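Brirnari House clear-out, the gallery

Posted May 6, 2025 by Ye-ji Ko

Quick page, long weekend, sore back. We finally did the back hall and the porch and most of the van. Going place by place, couple of lines for each. If something on here is yours, come get it or tell me and I'll put it by. Pickup shelf is the one under the stairs, same as last year.

If you were at the house any time since last July, please do scroll the whole way. Things wander. The tent pegs were in the piano bench.

BACK HALL

Coats first. Eleven coats on eight hooks, which explains the hook that came off the wall. Three went home the same night. The long green raincoat is still up for grabs, good zipper, one pocket gone through at the bottom.

Boots. All of them in a row by the radiator now, pairs together where there are pairs. One left boot, kids size, yellow. If you have the right one at home you know who you are.

Umbrellas. Kept four. The others had ribs sticking out every which way and one of them got me in the hand.

The drawer. You know the drawer. Batteries, takeout menus from two places that closed, keys to nothing. Keys are in a jam jar, kept them all, I'm not brave enough. Cillian tried every one of them in the shed lock and in the side gate. Side gate was a yes! Small brass one, has a bit of red yarn on it now.

PORCH

Swept, hosed, swept again. The wicker chair goes to Cillian Nic Aodha, who asked for it in writing so fine. Seat needs redoing. He says he has a book.

Flowerpots stacked by size along the rail. Cracked ones are in the far corner for drainage bits, please don't throw them, I use those.

Board games. Two complete, one missing all the money, one that's only a lid. Complete ones are back on the living room shelf. Puzzle says 567 pieces on the box and I am not going to be the one who checks.

Citronella candles, a whole bag. All burned down to the metal. Gone.

THE SORTING TABLE

Set up the light wood table for this, everything smaller than a shoe went across it at some point. Paper in one pile, cables in another, and then the bin for whatever didn't belong to any pile at all. Odds and ends, mostly small. I'd meant to tip it out and sort it properly and then it got late.
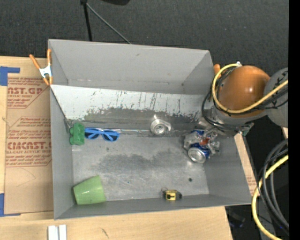
Gray bin, odds and ends. Blue sunglasses, the green toy piece, a drinks can on its side.

Sunglasses are the ones I'd like to find an owner for. Blue all over, frames and lenses both. Two people have said "oh those might be mine" and neither has come by, so first to the stairs gets them.

Green piece with the bumps on it, no idea what set it goes with. Holding on to it till the kids have been through the toy crate again. If it's off something you have at home, shout.

Same for the round silvery thing with the rings and the little tab. Some kind of roll or dispenser maybe? I had two guesses from two people and they didn't match. Text me yours.

Can is for the recycling. And yes the bin is scratched up, badly on the slanted bit inside where the pale surface has gone through to dark gray. Not replacing it. It holds things, thats the job.

CABLES

Own heading because there were so many. Chargers for phones none of us have had in years, one very long extension cord, two lamp cords with no lamp. I labled what I could with masking tape. Anything without tape on it by the end of the month goes to the electronics drop at Pruteck, they take it at the side door, no appointment.

Kept: the extension cord, the good power strip, the little charger for the bike light. Those live in the hall closet now, middle shelf, blue basket. Please put them BACK in the blue basket.

PAPER

Mostly warranties. Kept the boiler and the fridge. The rest were for a toaster we don't own and a radio nobody remembers buying.

Photos from the old album that came unstuck are in an envelope, on the piano, not in the bench. Will glue them in when I have an evening. The ones from the Sekska trip have no names on the back, so if you were there come and write on them. Pencil only.

Recipes. Cillian's mother's soda bread card turned up inside the phone book, we'd been making it from memory and had the buttermilk wrong. Copied it out twice. Original goes home with him.

Twelve postcards, all from the same aunt, all the same harbor. Kept every one.

THE VAN

Toma (the van, for anyone new) had her turn on Sunday afternoon. Doors open, seats out, everything on the grass.

Under the back bench: one sock, a road map, about half a beach. Sand came out for an hour. I think there is more sand.

Glove box: pens that don't work, a pen that does, tire gauge, napkins. Threw out the napkins. Regretted it on the way home from the dump.

Roof straps are all in one bag now and the bag hangs on the hook behind the driver. One strap has a frayed end, I knotted it, don't use that one for the canoe. Will buy a new one when I'm next in town.

First aid kit was mostly plaster wrappers. Refilled: plasters, gauze, tweezers, the burn cream. Check the date on the burn cream before you use it, I didn't write it down.

SHED

Only got as far as the door. Moved the mower, moved it back. There's a wasp situation up in the corner by the window and I want Cillian there with the ladder before I do anything else. Paint cans along the left side all need opening and checking, if the lid won't come up just put it on the brick and I'll deal.

The rakes are fine. The rakes have always been fine.

KITCHEN, A BIT

Wasn't on the list but I was already dirty. Did the spice shelf and the one under the sink. Three jars of cumin, all open. They're now one jar of cumin. Lids and boxes matched up, seven lids left over, put them in the give-away bag with a note.

Big pot is back from wherever it was. Thank you, whoever.

Under the sink: sponges up front, bucket at the back, the good gloves hang on the pipe hook. Took out a half bottle of something with no label. It's in the garage on the high shelf till I can take it to the hazardous day, please nobody smell it.

WHAT'S STILL TO DO

Attic hatch. Rest of the shed. Second half of the paper. The toy crate, which I'm leaving to the kids and will supervise from a chair.

Also somebody needs to decide on the lamp with the fish on it. I've put it in the living room twice and twice its been moved to the landing. I can take a hint but I'd like to hear it out loud.

PICKUP

Under the stairs, any evening after six. Side gate sticks, lift then push. Big things are in the garage with your name taped on if I knew it, a question mark if I didn't. Give-away bags go next time I'm driving that way, so don't leave it too long.

Thanks to Cillian for the lifting and for the soup. More when the shed's done.

Ye-ji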